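Polyxeni Economou
25 February 2024

Righto, a thread about cupboards. I've been going on about mine at work all week and my workmates have had enough, so now it's your turn.

We moved into the unit in Taner Street in October and I unpacked the kitchen in one night, at top speed, with a bag of hot chips for dinner. Everything went in wherever there was a gap. And there it stayed! All through Christmas! I was getting down on my knees for the salt.

What set me off was finding a third bag of red lentils. Full, unopened, 800 grams, same as the other two. We don't even eat that many lentils. I buy them when I'm feeling guilty about takeaway.

So I finally read the bit in Mum's old housekeeping book about shelves (brown cover, no spine left, smells like a caravan). Her rule is that the shelf between your hip and your eyes is the good shelf, and the good shelf is for what you use before breakfast.

Mine had the fondue set on it. The FONDUE SET. Wedding present, still had the card in it.

Fondue set is now up top with the Christmas platter and the big stockpot. Tea, oats, honey, toast things and the cat's biscuits came down to the good shelf. I've been absurdly pleased with myself every morning since.

Second thing, and I fought this one: deep cupboards want to be half empty at the front. I had it packed right to the door because it looked like such a waste of space otherwise. But then you can't get a hand in, so whatever's at the back is basically living there rent free until the next move. 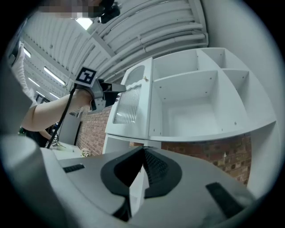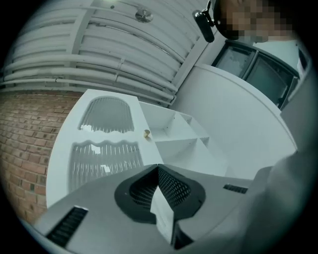
Yareli Tovar: do you decant everything though? I bought a heap of matching jars last year and now I can't tell my self-raising from my plain and I've made some very flat scones

Oh mate, the flat scones. No, I've gone right off decanting. Flour and rice and sugar go in jars because of the moths, and I cut the name off the packet and drop it in the jar facing out, cooking instructions and all. Ugly as anything. Works a treat.

Everything else stays in its packet with a peg on it, standing up in an old ice cream tub like files in a drawer. You flick through them. Pasta tub, baking tub, "things for soup" tub.

I did look at the proper pull-out baskets. The Keklow ones are gorgeous and they slide like butter, but it was 40 dollars a basket and you'd want one for every shelf, and we're renting, so they'd be coming off again with a screwdriver and a lot of filler. Ice cream tubs it is. (Also you have to eat the ice cream first, terrible shame.)

Lazy Susan in the corner cupboard: yes. Got one at the op shop for 2 bucks. It's a bit wobbly and the tall vinegar has to go in the middle or it takes a dive on the way round, but I can see the fish sauce for the first time since we moved in.

Still haven't sorted the linen cupboard, please don't ask. It's one of those where you open the door and lean on it at the same time. My plan was to keep each sheet set inside its own pillowcase, and I managed it with the double bed ones and then couldn't find a single matching pillowcase for the rest. Where do they go?

Spices are the other battle. I've got them in the drawer beside the stove, lying down, labels up. My sister reckons that's too warm for them and she's probably right, but if they go anywhere else I won't use them, and paprika I can reach beats fresh paprika across the room.

Anyway, lentil soup tonight, and tomorrow, and I'd say most of next week. If anyone's near Taner Street and wants a bag of red lentils, sing out and I'll leave it on the step.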